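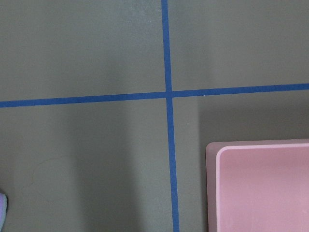
Faut-il retirer le ruban de masquage bleu avant que la peinture de sol soit complètement durcie ?

Tout dépend de ce qu'on en fait : pour un bord de peinture, on l'enlève tant que la couche est encore souple ; pour un repérage posé sur un sol fini, on attend que la peinture ait durci à cœur avant de coller, et ensuite on le laisse tant qu'on en a besoin.

Listes > Ateliers et rangements > Sols et marquages > Re: quadriller au ruban, bonne idée ?
Temps de lecture : 4 minutes

De : Nanna Egilsson
À : liste Ateliers et rangements
Date : jeudi 30 mai 2024
Objet : Re: quadriller au ruban, bonne idée ?

Maurya a écrit :
> Bonjour à tous,
> On vient de repeindre le sol de la réserve en gris-vert mat et je
> voudrais le partager en zones pour le tri du linge et des tissus. Un
> collègue me dit de tracer directement à la peinture, un autre jure par
> le ruban. J'ai peur que ça se décolle, et surtout que ça arrache la
> peinture le jour où on changera d'avis.
> Autre souci, la pièce n'est pas d'équerre. Si je pars du mur du fond,
> je ne suis plus parallèle à la porte. Vous feriez comment ?
> Merci d'avance,
> Maurya

Bonjour Maurya, bonjour la liste,

Ah, enfin un sujet de ruban ! Je suis tombée dans le quadrillage au sol quand on a réaménagé la salle de tri de Niltgate, en octobre, et depuis j'en mettrais partout (ma famille m'a interdit le couloir). Alors ruban, sans hésiter, au moins pour les premiers mois. On croit toujours savoir où passera la limite entre deux zones, et puis on commence à travailler, on se rend compte qu'il faut la place de s'accroupir à côté d'un bac, et la ligne bouge. À Niltgate la nôtre a bougé 3 fois, et chaque fois ça a pris le temps d'un café. Avec de la peinture, je n'ose pas imaginer.

Pour la pose, voilà comment je procède. Balai, puis chiffon à peine humide, et on laisse sécher pour de bon. Sur un mat, la poussière se voit mal et c'est elle qui fait rebiquer les bouts. Ensuite je déroule toute la longueur au-dessus du sol, bien tendue, à deux personnes si possible, et on descend le ruban d'un seul geste. Surtout ne pas coller par petits morceaux en avançant à genoux : on obtient une jolie vague. Une fois qu'il est par terre, je le maroufle avec un chiffon sec, du milieu vers les extrémités.

Pour les murs qui ne sont pas d'équerre, je ne me battrais pas. Choisis une seule référence, celle qu'on a sous les yeux en entrant, et tire ta première bande là-dessus. La seconde se pose par rapport à la première, sans regarder les murs. Si tu veux un vrai angle droit, le vieux truc des maçons marche très bien : 3 unités sur une bande, 4 sur l'autre, et la diagonale doit en faire cinq. Mais pour trier du linge, un ou deux degrés d'écart, franchement, les torchons s'en remettront !

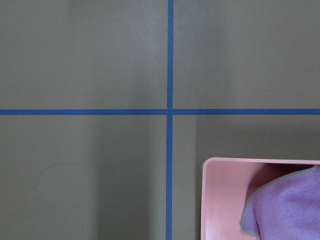
J'en viens aux bacs, parce que c'est là que le système devient vraiment agréable. On travaille avec des bacs en plastique de couleur, et chaque zone du sol correspond à une étape : ce qui arrive, ce qui est à plier, ce qui repart, ce qu'on ne sait pas où mettre (la plus utile des 4, croyez-moi). Le bac change de case à mesure que le travail avance. Même quelqu'un qui passe pour la première fois comprend où on en est, et je trouve ça assez joyeux à voir tourner un matin de gros arrivage. On a eu une journée à 236 pièces et rien ne s'est mélangé.

Deux remarques en vrac. Soulevez les bacs au lieu de les traîner -- le plastique laisse de petites traces pâles sur une peinture mate, et c'est pénible à faire partir. Et au croisement des bandes, faites passer l'une sur l'autre d'un seul tenant. J'avais essayé la découpe au cutter pour que ce soit plus net, résultat : une entaille dans la peinture toute neuve. La surépaisseur ne gêne personne.

Sur la peur de l'arrachement, je comprends, mais un ruban de peintre se retire bien si la peinture a eu le temps de durcir. Nous avions attendu 30 jours avant de coller quoi que ce soit. Pour l'enlever, on tire lentement, à plat, ruban replié sur lui-même. Fais un essai dans un coin caché d'abord, toutes les peintures ne réagissent pas pareil. Les gens de Brollgate, eux, ont collé trop tôt, et il leur a fallu des retouches le long d'une bande entière.

Dis-nous les dimensions de ta réserve et l'emplacement de la porte, j'adore ce genre de casse-tête et je te ferai un croquis avec plaisir. Et si quelqu'un de Stuleck nous lit : vous aviez parlé de passer à six zones, je veux savoir ce que ça donne !

Bien à vous,
Nanna

Contact | Archives de la liste Ateliers et rangements | Haut de page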